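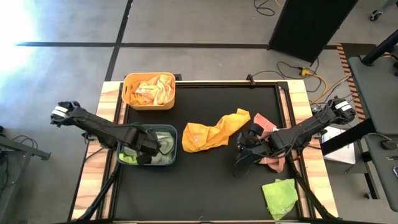
Semi-rigid filler or sealant for saw-cut joints, interior slab

Forum: Concrete and Floors > Slabs on Grade
Page 1 of 1

kdonnelly
Fri 8 November, 7:42 am

Looking for opinions on joint treatment for an interior slab. Details:

Slab area 3,680 square feet, six inches thick, on compacted base with a vapor retarder directly under the concrete. Mix was specified at 3,000 psi. Placed late last winter, saw cut the next morning. Cuts are 1/4 inch wide and 1 1/2 inches deep. I measured 589 linear feet of cut, which doesn't include the perimeter isolation joint. No coating planned. Building is heated.

Traffic is mostly foot traffic and carts on hard casters. Twice a week a loaded pallet jack goes the length of the building.

The general contractor's quote has the joints done with backer rod and a self-leveling polyurethane sealant. The flooring sub at Gritanach, who is pricing the grinding, says to use a two-part semi-rigid polyurea and skip the rod. The two numbers are close enough that cost isn't deciding it. Which would you put in, and would you wait any longer for shrinkage?

Kane Donnelly

hpearce
7:58 am

Semi-rigid. A joint that carries hard wheels needs filler that supports the edge of the cut. Sealant at Shore A 35 or so deflects under a caster, the wheel drops against the far edge, and the edge spalls. Once it spalls the gap is wider and the impact gets worse.

Shore A 80 or better for the wheel lanes. Full depth of the cut, no rod. Overfill slightly and shave flush when it has set enough to cut cleanly.

B_Whitelaw
8:31 am

I'd go the other way on most of it. Semi-rigid filler has very little extension, maybe ten percent before it lets go of one side or splits. A slab that was placed last winter is still shrinking. If you fill now you will have a hairline down one side of a lot of those joints by next summer. Sealant takes the movement.

Foot traffic and carts is not a distribution warehouse. People specify warehouse details for floors that see one pallet jack.

hpearce
8:44 am

Separation is expected with semi-rigid. It's in every data sheet I have read. A separation the width of a business card doesn't affect edge support. You come back in a year and top it off with a lower viscosity material. What you can't do easily is rebuild a spalled edge.

Small hard casters are also harder on a joint than a forklift with cushion tires. Contact area is tiny. Look at the load per wheel and the wheel diameter before you decide a cart is light duty.

B_Whitelaw
9:02 am

I know what the data sheets say. The owner sees a line down every joint and calls it a failure. Then somebody gets to drive out and explain it.

kdonnelly
9:15 am

Owner is me and one partner, so appearance complaints can be managed. Casters are 3 inch phenolic. Heaviest cart is under 400 pounds loaded. Pallet jack load I don't have a good figure for.

shayne_t
9:37 am

Before anybody picks a product, what do the cuts look like inside? If they were cut early entry and only blown out once, there will be slurry dried on the walls. Nothing bonds to that. Run a vacuum-shrouded saw down them with a blade that just kisses both sides, then vacuum again.

Also check whether they activated. 1 1/2 inches on a six inch slab is a quarter of the depth, so it should be fine, but shine a light down and look for the crack at the bottom. If every third joint took all the movement, those will be wide and the rest will be doing nothing. Changes how you fill them.

kdonnelly
11:20 am

Went and looked with a flashlight and a feeler gauge. Most have a crack at the bottom. Two of the long ones are noticeably wider than the others, 3/8 at the surface in the worst stretch. There is gray crust on the walls in places. It comes off with a screwdriver.

Nothing out-of-plane that I can feel across the joints.

shayne_t
11:34 am

Then the two wide ones are your dominant joints and they will keep being your dominant joints. I'd leave those for last. Re-saw all of it regardless.

YoussraT
12:06 pm

Two things not mentioned yet.

First, temperature. Fill at the temperature the building will normally run at, and hold it there for a while beforehand so the slab catches up with the air. If the heat was only turned on this week the slab is still cold and the joints are tighter or wider than they will be in service depending on what else is going on. We had a floor at Floltness filled in an unheated shell and the whole job had to be redone.

Second, material quantity. 1/4 by 1 1/2 works out to 4.5 cubic inches per foot, so a gallon gives you 51 feet. For 589 feet that is 11.5 gallons before waste. With the wide sections and some loss down the crack, buy 14. If you buy it in dual cartridges it will take a large pile of cartridges and cost a lot more per gallon. Rent the pump or have the sub do it.

kdonnelly
12:19 pm

The sub's number is based on two-gallon kits at $115 each, brand is Sabbagh. Seven kits then. He had six written down.

YoussraT
12:27 pm

Six covers it on paper with half a gallon left over. Seven.

I don't know the Sabbagh product. Ask for the data sheet and look for Shore hardness, percent solids (should be 100) and elongation. If the elongation is listed in the hundreds it's a sealant with a different label.

B_Whitelaw
12:51 pm

Has anyone asked about dry silica sand in the bottom of the cut? A lot of crews choke the crack with it so they don't lose filler. Cuts the quantity.

hpearce
1:03 pm

Enough to plug the crack, yes. 1/8 inch at most. I have pulled filler out of joints that had an inch of sand and a skin on top. That was sold as full depth too. If you want to check, cut out a two inch piece after cure and measure it. Put the check in the contract so it isn't a surprise.

B_Whitelaw
1:10 pm

Agreed on that one.

kdonnelly
1:38 pm

Question on sequence. Grinding is also in the job, light grind and a densifier. Fill before or after?

shayne_t
1:49 pm

Grind first pass, fill, then finish passes over the filled joints. The filler gets ground flush with the floor and you skip most of the shaving. Densifier after the filler. If densifier gets down the walls first you can have bond trouble, depends on the product, read the sheet.

YoussraT
2:02 pm

Some installers densify before filling and re-saw the walls after. It works if they do in fact re-saw. I would keep Shayne's order.

One caution on polyurea and sunlight. The aromatic ones yellow or darken where direct sun reaches the floor. Doesn't affect performance. If you have big windows or a door that stays open, the filler near it won't match the rest in a year. Pick a dark gray and it mostly disappears.

B_Whitelaw
2:20 pm

Kane, here is what I would price if it was mine. Semi-rigid in the pallet jack route and wherever the carts cross, sealant on rod in the two dominant joints outside the traffic path, and leave the rest open until next fall. An open joint with no wheels on it hurts nothing. You end up filling a slab that has finished most of its shrinkage.

hpearce
2:41 pm

Open joints collect grit and grinding dust and you pay for cleaning twice. Otherwise I don't object. I wouldn't mix products in a single joint, though. If a dominant joint crosses the pallet jack lane, it gets semi-rigid the whole way, and you accept the touch-up.

kdonnelly
2:55 pm

One of them does cross the lane. The other runs behind the racking.

hpearce
2:58 pm

Then the one behind the racking can be sealant or nothing. Are the rack base plates sitting on it?

kdonnelly
3:04 pm

Straddling it in one bay. Anchors are clear of the cut by 5 inches on the near side.

hpearce
3:11 pm

Check that against the anchor manufacturer's edge distance. A saw cut that has cracked through counts as an edge.

Parnach
4:26 pm

Reading this for a different job, 8 inch slab with dowels. Does the advice on filling depth change? Our cuts are 2 inches and the spec just says "fill joints per manufacturer."

shayne_t
4:40 pm

Same principle, full depth of cut. 2 inches by 1/4 is 6 cubic inches a foot, so 38 feet to the gallon. Start a new thread for the dowel questions or this one will get long.

kdonnelly
5:17 pm

Talked to the sub. Revised scope: re-saw and vacuum everything, one grind pass, semi-rigid full depth in all joints except the one behind the racking, which stays open for now. Seven kits. Core check at three locations he doesn't get to choose. He wants a separate line for a return visit next November to top off separations and I'm inclined to take it.

He also wants the heat on for two weeks before he starts. It has been on for four days.

B_Whitelaw
5:33 pm

Get the return visit priced per foot, with a minimum. A lump sum on that is a guess for both of you.

YoussraT
5:41 pm

Put a surface thermometer on the slab and write down the reading the morning he fills. If there is an argument next year about how much the joints opened you will want it.

kdonnelly
5:50 pm

Will do. Does anyone have a wording for the core check that a small sub will sign?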